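Andcombe Household Notes > Kitchen > Questions people ask
Sat 13 October - by Uthai Ratanaporn
Filed under: Drawers, pots and other small wars

The utensil pot: your questions

The last piece on cutlery drawers ran to 3286 words and brought in 231 emails, most of them about the one thing I left out. So, the pot. Mine is a two-compartment plastic holder with holes in the front and a base under it, and it lives among chopsticks, a black spoon and whatever else has wandered in.

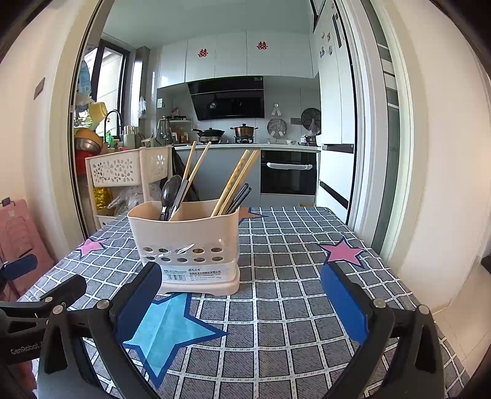 Do I need a pot with holes in it?

If anything goes in straight from the sink, get the holes. A solid pot keeps every drop it is given, and by the end of the week you own a small pond. If you dry everything with a tea towel first, any old jug will do, and I admire you from a distance.

Which way up do things go?

Spoons with the bowl at the top, so you can find them and the water runs down the handle. Chopsticks with the eating end up, whatever your aunt says. Knives go somewhere else entirely. I have reached into a pot without looking exactly once.

What goes in which side?

I put the things I cook with on the left and the chopsticks on the right, and this holds until someone else does the washing-up. A pair of chopsticks will always cross over. You can be firm about it or you can have people round for dinner.

Long cooking chopsticks are the awkward ones. They stand well clear of everything else and will tip a light pot if they all lean the same way.

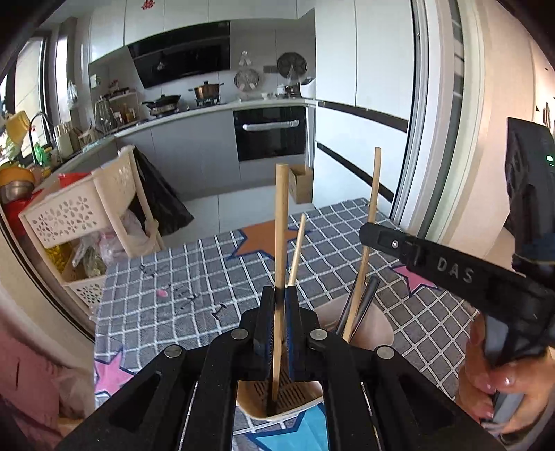 Put the thickest ones in first, near the divider, and let the thin ones find their own gaps. If the pot still rocks, take out whatever you haven't used since last November. In our house that was a melon baller.

How often should I wash it?

More often than you do. I empty mine on a Sunday, take the base off, and go round the holes with an old toothbrush. What collects in the bottom of a utensil pot is best tipped away without study.

Should I peel the label off?

Eventually. Warm water and a little cooking oil will see to the glue. I know a household in Niltstead where the barcode has outlasted two kettles and a boiler, and they eat perfectly well.

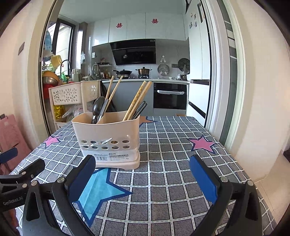
Where should it stand?

By the hob if you cook, by the sink if you mostly wash up. The dining table is fine while you are sorting, and then somehow it is still there at supper. Keep it back from the burners, as plastic has a long memory for heat.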